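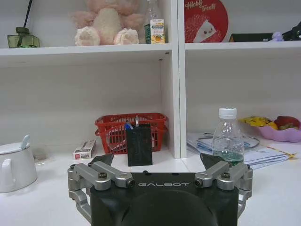 # Wrist camera demos: how cluttered should my table be, and how many is enough?

**posted by nellthorpe_bench**

Hi everyone, and thank you in advance for reading, because I tend to go on a bit. I've been recording teleoperated demonstrations in our workroom in Nellthorpe for a good part of the spring, and I'd love some advice before I sink another month into it.

The task is simple to say out loud: reach for the pen holder, close on it, lift, and set it down a little to one side. I'm driving the arm by hand and recording the wrist view plus the joint positions and the gripper opening. So far I have 1,874 episodes saved, which felt like a mountain until I trained on them.

Here's my trouble. The policy does nicely when the holder starts near the middle of the table with the red basket behind it. If I slide the holder over toward the bottle, or take the basket away, the arm goes wandering off to where the holder used to be, closes on air, and lifts up very proudly. I've kept the surroundings busy on purpose (water bottle, a pile of papers, fruit in a pink bowl, teapot, and all sorts of things up on the shelves) because I wanted it to look like somebody's real home. But I'll confess that once I had it looking right, I hardly touched any of it between episodes.

So my question is really two questions. Should I strip the table down and start over with a plain background, or keep the clutter and move it around? And is there a sensible number of episodes to collect before I retrain, so I'm not recording for weeks before finding out I've done the wrong thing? I log everything with Olow, if that matters to anyone.

---

**olow_user_since_beta**

Hello! Your description made me smile, because I did the very same thing with a mug and a dish rack, and I had the dish rack in precisely one spot for months.

Please don't strip the table. What I think has happened is that your policy has learned "go to the place in front of the red thing." A red basket is a big, bright landmark, and from the wrist it's probably in view for most of the reach. The holder is small and dark by comparison. If the two always sit together, the model has no reason to tell them apart, poor thing, and it will happily follow whichever is easier to see.

What worked for me was changing things on a schedule, so I couldn't get lazy. Every 8 episodes I stop and move the background: the basket goes to the other cubby, or comes out altogether, the papers get shuffled, the bottle changes sides. Then within each group of 8 I put the target somewhere new every single time, including a few places that feel awkward to reach. I also vary where the arm starts, and I'd put that very high on your list. If every episode begins from the same pose, the first second of motion is nearly identical and the policy can practically do it with its eyes shut.

For the number, I'd collect 200 with that kind of variety and train on just those, leaving your big set out of it. Test with the holder in spots you didn't record. If the small set beats the big one at the moved positions, you have your answer, and you can mix some of the old episodes back in later. I wouldn't throw them away! They're still perfectly good examples of closing and lifting.

One more little thing. Check how much of the object you can see during the last bit of the approach. With fingertips in the view the whole time, the gap between them is about the most useful piece of the picture you've got, and if you tend to come in from the same angle every time, you'll want to mix that up as well. I come in a bit left, a bit right, and a bit high, and I correct myself partway on purpose so that the recordings include some recovering. It feels silly while you're doing it.

---

**salazar_lab_evenings**

Just use augmentation. Random crops and color jitter, done. I wouldn't re-record anything.

---

**womudent_tinkerer**

I agree with most of the long answer, and I'd go gently with the short one. Color jitter helped me when the lights changed in the evening, but it can't move a basket, and heavy random crops on a wrist view can chop off the fingertips, so do look at a few augmented pictures before you train.

My own small addition is to keep 2 layouts that you never record in at all. Write down where everything sits and use them only for testing. I used to test on whatever happened to be on the table after recording, and of course it always looked wonderful. Also put the layout name in your episode notes as you go. Olow lets you add a free text tag, and trying to sort out afterward which episodes had the basket where took me the better part of an afternoon and a whole pot of coffee.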